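The Queue Between Seeing and Moving

Menaka Sultana keeps a plot of message ages on her second monitor. Every line is the delay between a camera exposure and the moment the planner reads the object pose computed from it. For most of the spring the plot looked fine on average and bad at the tail.

Sultana maintains the planning stack at Ruvent, a small firm that writes control software for tabletop manipulation. Its runtime, Fenix, splits the work into three processes. Perception publishes object poses, the planner turns them into a joint trajectory, and the controller tracks the trajectory. The median pose reached the planner in 40 milliseconds. The worst in a day of logs took 263.

A late pose is harmless while objects stay put. It matters when one has just been nudged, and the planner commits to a grasp at the old position. The fault was first logged as a calibration error, and Anjana Bepari, who owns perception, spent most of March recalibrating cameras that were already within tolerance.

The cause was a queue. The planner's subscriber held up to 30 messages and read them in order, so a slow planning cycle left it working through stale poses. Bepari cut the depth to one and stamped each pose with its exposure time. The planner now extrapolates to the present or, past a fixed age limit, refuses to plan.

Refusals brought their own problem. Operators saw an idle arm and restarted the process, which cleared the evidence. Sotham, the team's log viewer, now records the age of every rejected pose and the cycle that caused it. After the change, the worst delay fell to 109 milliseconds.

Sultana wants the age limit to scale with object speed – a fixed number is too strict for a static table. That work is on a branch and has not been merged.

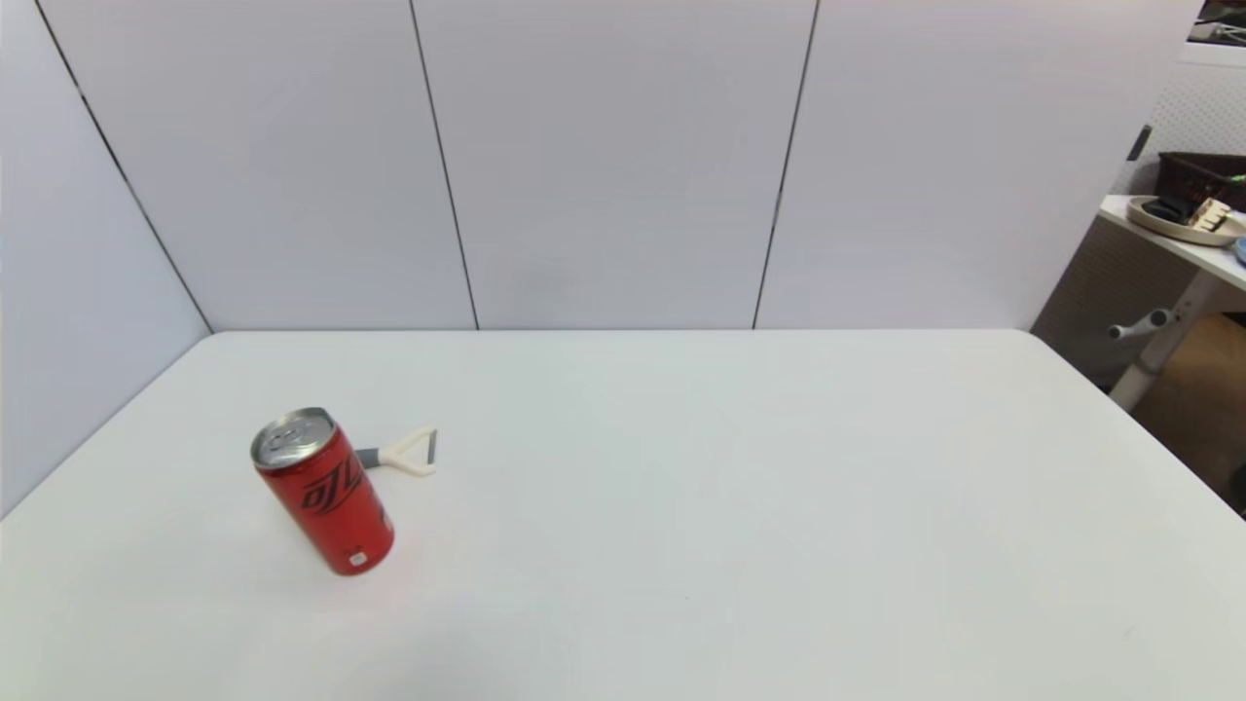 Why does the planner use exposure time instead of arrival time?

Arrival time leaves out the delay spent in image transfer and pose estimation. Extrapolating from it would treat an old position as a fresh one, and the error would grow with the speed of the object.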